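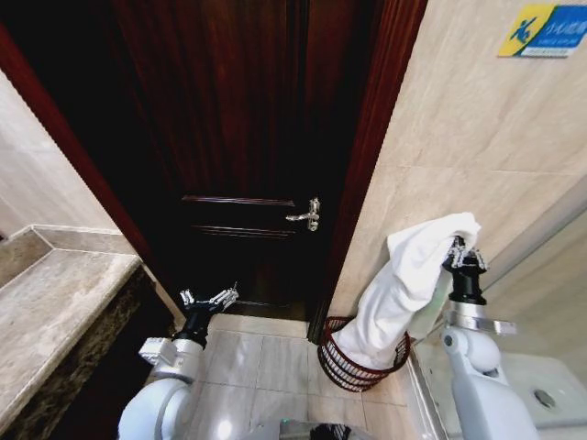
Visit report: Mosteseo guest house, open day for trade visitors

The open day ran on March 26, 2018 and covered the guest bathrooms, the linen room and the plant room. I went mainly for the first two. The notes are arranged by subject and not in the order of the tour, which doubled back on itself twice on account of a blocked corridor.

The operating company dates from 1914 and began as a bath house. None of the original fittings remain. The bathrooms were refitted by Filitz, who also supplied the doors, and the linen contract is with Lavex. Ismail Hajji, the housekeeping manager, led our group and answered most of the questions.

Doors and trim

The bathroom doors are dark reddish-brown wood with a high-gloss finish, recessed horizontal panels in the lower half and a silver lever handle. The frame and trim match. Gloss on a dark ground shows every handprint, and Mr Hajji confirmed that the doors take more wiping than anything else in the room apart from the taps. Staff use a barely damp cloth, then a dry one, working with the length of the door. Spray is put on the cloth and never on the wood. The bottom edge is the weak point in any bathroom door, and Filitz seal it before hanging. It is inspected once a year, in May, and resealed where the finish has worn through.

I asked why a lighter satin finish had not been chosen. The reply was that the doors had to match the cabinets, and the cabinets had been ordered first.

Walls, floor and counter

The wall by the door is in large beige marble tiles with faint cream and tan veining and thin grout joints. Thin joints mean less grout to scrub, but the tiles have to be very flat and the setting out has to be right from the first row. The floor is large pale beige ceramic with grey joints. It has a slight sheen, and a sign on the wall near the doorway warns of a slippery floor, in Chinese with a smaller line of English. The sign is mounted fairly high. I would have put it lower, nearer the eye line of somebody coming in with wet feet.

The counter is beige-grey stone with darker speckling, and the speckle continues down the front face. It hides water marks well. It also hides soap residue well, so the cleaning routine tells staff to check by hand as well as by eye. Only a neutral cleaner is allowed on stone. Limescale remover is kept in a separate caddy for the ceramic, a sensible precaution that I have seen ignored in more expensive places.

Towels

The towels are plain white terry with no border and no woven name. Lavex wash at 90 degrees and tumble dry without softener. Softener coats the loops and reduces absorbency, and Mr Hajji was firm that a towel which feels slightly rough on the first use is doing its job. Each towel is shaken out before folding to lift the pile. A full set for one bathroom is allowed 15 minutes from delivery bag to shelf, including inspection for pulled loops and stains.

Rejected towels are cut down for cleaning cloths. They are marked on one corner with a laundry pen so that they cannot drift back into guest stock. Kazlauskienė, the previous linen supplier, used a coloured thread for the same purpose, and a few of those cloths are still in circulation.

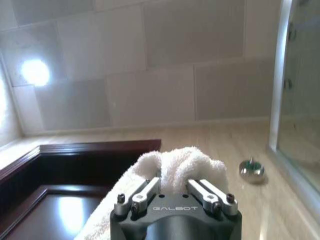 Can a used towel be left on the counter for collection?

It can, provided the stone is dry and the towel is removed at the next service. Damp terry left for longer may leave a dull patch on the polish.

Linen room

The linen room is on the lower floor next to the goods lift. Shelving is open, with bath towels at waist height and hand towels above. Stock is rotated from the left, so freshly washed towels go in on the right and the whole row moves along. The extract fan was running throughout our visit and made conversation difficult. Room humidity is logged at the start of each shift on a sheet by the door.

Plant room

Seen briefly. Hot water is held in 2 cylinders with a common return. The lagging on the return pipe had been patched with tape in several places. I did not get a figure for storage temperature.

Practical notes

Entry is by the side gate and visitors sign in at the housekeeping office. Overshoes are supplied in one size, too small for my boots. The Filitz finish schedule was available on paper only, and the copy I took lacks the page on door ironmongery. I have written to ask for it.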